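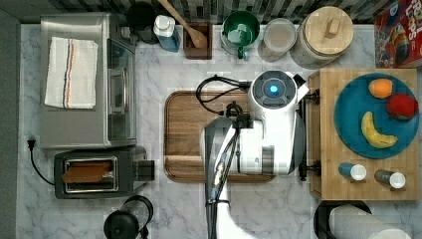

Page last updated: 09/02/2023

Shared Kitchen at Vullel House Reopens With New Counter Plan

The shared kitchen on the ground floor of Vullel House has reopened to residents following a period of repair and rearrangement. The work was carried out for Ninari Housing by Auer Interiors and covered the main counter, the backsplash wall, the small appliances and the hanging hardware.

Vullel House provides accommodation for nearly 60 residents, most of whom use the kitchen for breakfast and light meals. Responses to the residents' survey in April indicated that the main difficulty was a lack of clear working space. Items in daily use had gradually moved toward the front of the counter, and people preparing food often had to clear an area before they could begin.

Under the new plan, items that are shared by everyone are kept in a row along the tiled backsplash. The row includes the dish soap, the wooden utensil holder, a green mug and the glass jars. The toaster oven stands at the left side of the counter. A light wooden shelf on black metal brackets, at the right side, is reserved for the fruit plate and small containers. The middle of the counter is intended for the cutting board and for food preparation.

The marble counter has been retained. Auer Interiors inspected the surface before work began and advised that replacement was not necessary. It was cleaned and resealed, and residents are asked to use the cutting board at all times. Vinegar, lemon juice and tomato sauce should be wiped up promptly, as acidic foods can leave dull marks on marble even where a sealer has been applied.

Guidance on the appliances has also been revised. The toaster oven should have clear space on all sides while it is in use, and nothing should be left on top of it when it is switched on. This applies in particular to kitchen towels, paper and food packaging. The toaster should be unplugged before crumbs are removed, and its cord should be kept away from the sink and from any hot surface. 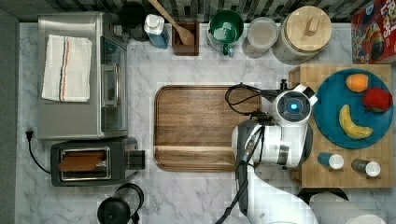 Residents who wish to use both the toaster and the kettle may do so, but the toaster oven should not be running at the same time. The building's electrical contractor, Besent Services, has recommended this limit until a further circuit is installed. A notice to that effect has been placed inside the kitchen door, together with the number to call if the power to the room is lost.

Personal food may be left on the counter while a meal is being prepared and eaten. Cereal boxes, bread and similar items should then be returned to the resident's own cupboard. Items left out overnight will be moved to the holding shelf in the laundry corridor and kept there for 2 days – after that, opened food will be discarded and sealed packages will be offered to other residents.

Opening hours are unchanged, with the exception of the morning period. The kitchen now opens at 6 a.m., in response to requests from residents who work early shifts. It will be closed for 30 minutes after the lunch period each day so that the counter and floor can be cleaned.

The final part of the project concerned the fittings. The metal hardware now in use has a dark bronze finish, chosen to match the existing door handles in the hallway. It should be wiped with a soft, damp cloth and then dried. Scouring pads and bleach-based sprays can damage the finish and should not be used on it. Loose fittings should be reported to the building office and left in place until they have been checked.

Ninari Housing will review the arrangement once residents have had time to become familiar with it. Comments on the layout, the shelf and the new morning hours may be left in the box at the front desk or sent to the building office in writing.

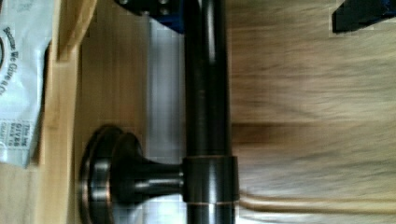 May residents bring their own small appliances into the shared kitchen?

Personal appliances may be used only after they have been checked and labeled by the building office. Requests should be made at the front desk, and the appliance must be taken back to the resident's room after each use.

Further notices about the kitchen, including the date of the additional electrical work, will be posted on this page and on the board beside the mailboxes.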